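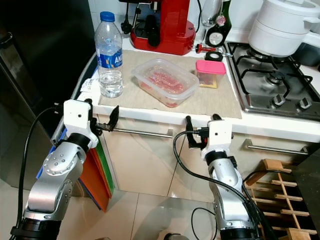

Fikri Hartono did not believe the scorebook. He had been the Durneck scorer for 5 seasons and he knew what the club's best batsman had made in his career, and it was not 1,966 runs, whatever Thaddeus Tran told people in the bar. He had gone round to Thaddeus's on the Friday evening to say so. The kitchen had a white countertop, and Fikri put the books down on it and opened the oldest at the page with the tea stain.

"Sixteen hundred and thirty-three," he said. "I've added it twice."

"You've missed the Pilora game."

"I haven't missed it. You weren't playing."

Thaddeus filled the kettle and took his time over it. He was a tall man who batted at four and walked, in his own telling, whenever he nicked one, though Fikri had watched him not walk at least twice a season.

"I made 91," Thaddeus said. "At their place. In the rain."

"They don't play in the rain."

"It was light rain."

Fikri turned to the page. Pilora away, the last match before the season packed up in October. The ink had gone brown. Eleven names in Ihor Lytvynenko's handwriting, and Ihor's handwriting had never been any good. At number four there was a word that might have been Tran and might have been Tear, and beside it a row of dots and fours that ran into the margin and off down the side of the page.

"That says Mandagi," Fikri said.

"Marlina batted at seven."

"She batted at four when you were late."

"I was never late to Pilora."

He had been late to everything, including his own benefit night. Fikri drank his tea. What bothered him was that a row like that had to belong to somebody, and he had left it out of both his sums without quite knowing why. Even if he gave Thaddeus the whole innings, it only took him to 1,724. There were another 242 runs floating about that he supposed had been scored on the way home from matches, in the back of Wulan Siregar's van.

"Ring Ihor," said Thaddeus.

"Ihor thinks you opened the bowling."

"I did, once. Against Wokberg. Nasty little spell."

"One over."

"Nasty, though."

They rang Marlina instead. She was watching something with the sound up and made them wait until it finished. Yes, she remembered Pilora. She remembered a dog on the square and a wasp in the squash. Somebody had got a few, she said, hitting mostly to leg. She thought it was a left-hander.

Fikri looked at Thaddeus, who was right-handed.

"I switched," said Thaddeus. "For the wind."

"Did he switch?" Fikri asked the phone.

"Is he buying on Saturday?" said Marlina.

"Yes," said Thaddeus, leaning in.

"Then he might have done."

Fikri thanked her and hung up. He took the pencil from behind his ear, wrote a small question mark beside the brown ink and shut the book. Thaddeus asked what that came to, with the question mark. Fikri said it came to sixteen hundred and thirty-three, and was there any more hot water.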